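Irnholm prepare for the long road to Trominau

The regional cup has never been kind to Irnholm. The club has reached the last eight only once in its modern history, and its supporters have grown used to a winter calendar that empties early. Saturday's tie away to Trominau therefore carries unusual weight for a side that began the competition in the first qualifying round, on a sloping ground at Bang, with a squad still short of match fitness.

That opening match in August was settled by a late header from a corner. The rounds that followed were tighter. Irnholm needed extra time to overcome Urnier, a club from the division above, after surrendering a 2-0 lead in the closing stages. The defence, reorganized over the summer around a new central pairing, dropped too deep once the first goal went in, and the coaching staff have since devoted much of their training week to correcting the fault.

Trominau present a different problem. They play a high line, press in the opposition half and rely on their full-backs for width. At home they are unbeaten in 7 matches in all competitions. Their one visible weakness is at set pieces, where they have conceded more often than any other side left in the draw. Irnholm's centre-halves are both strong in the air, and the visitors can be expected to send them forward at every opportunity.
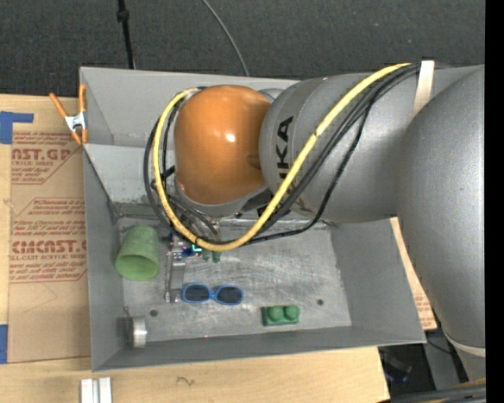 A gray robot arm over an open bin on a wooden tabletop.

The fixture also matters away from the field. Attendance at Irnholm's league matches has averaged 651 this season, a modest figure that leaves the club dependent on cup receipts to meet its travel costs. Trominau have set aside 1000 places for visiting supporters behind the north goal, and the Irnholm office reports steady demand. Coaches will leave from the town hall in the morning and return directly after the final whistle, or after penalties should the tie require them.

Selection remains open in midfield. The captain has resumed full training following an ankle injury, although he has yet to complete a match since his return. His likely replacement is a graduate of the club's junior program who performed with credit against Urnier and whose passing under pressure gave the side some relief in extra time. The goalkeeper, suspended for the previous round, is available again.

The winners will be at home in the quarter-final. Irnholm's ground would require temporary lighting for an evening kickoff, and the club has already asked the league for an afternoon start should its team progress.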